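Search the help pages Enter keyword Go

Flosura Accounts: Frequently Asked Questions for Schools

Ordering and account limits

Who can place an order?
Any staff member listed on the school's Flosura account. The account holder adds and removes names under Settings. A name added before noon is active the same day.

Is there a minimum order?
No minimum applies to stationery. Orders under 3 kg ship as parcels. Heavier orders go by pallet and need a delivery contact with a phone number.

How many lines can one order hold?
Up to 200. If an order needs more, split it and enter the same reference on each part. Parts with matching references are packed together when all of them are in stock.

Can we order by classroom?
Yes. Enter the room code in the "Mark for" field. The code is printed on the carton label and on the packing list. Codes longer than eight characters are cut at the eighth.

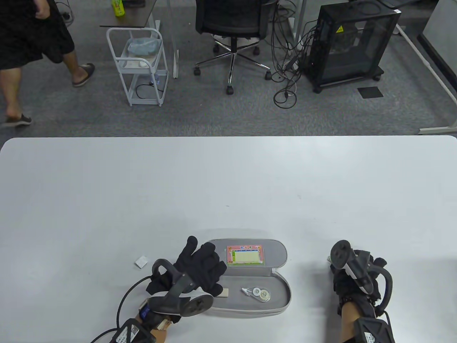
Where the field is left blank, the order is packed as a single lot and sorting is left to the school. Room codes cannot be added after the order status changes to Picking.

Delivery

Which depot serves our school?
Schools north of the river are served from Movach, all others from Nilis. The depot is shown on the order confirmation. It cannot be chosen at checkout.

What is the cutoff time?
Orders received by 2:30 p.m. are released to the depot that day. Nilis does not dispatch on Thursday, so orders released there on that day leave on the next working day.

Do you deliver during summer break?
Only by request. From June until the start of term, deliveries are held unless the box "Site open" is ticked. Held orders are stored without charge for up to three weeks and are then returned to stock.

Returns and shortages

An item is missing. What should we do?
Check the packing list first. Lines marked B are back-ordered and will follow under the same order number. For any other missing line, file a shortage report within five working days and give the carton number.

Can opened packs be returned?
Opened packs are accepted only if faulty. Use form 83 and state the pack quantity, the number of faulty pieces and the batch code. Refills, adhesives and correction products are excluded from general returns.
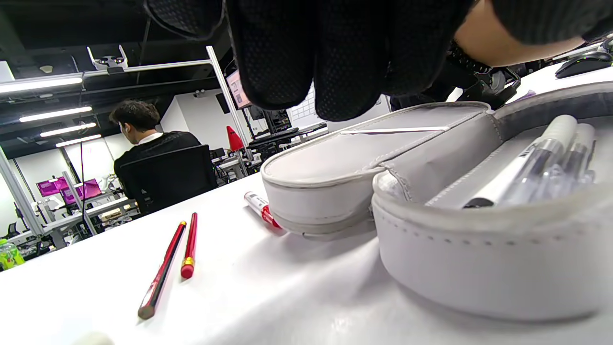 Light gray pencil case, open, with white-capped pens or markers.

How are refunds issued?
As credit to the school account. A bank refund can be requested once the credit is 120 days old. Delivery charges are refunded only when the whole order is returned as faulty.

Invoices

Can invoices go to a different address?
Yes. Add a billing address under Settings. It applies to new orders only. For reissued invoices, contact Þrastardóttir Billing, which handles invoicing for both depots. Include the order number in the subject line. Type the name as Thrastardottir if your mail system rejects the accented letters.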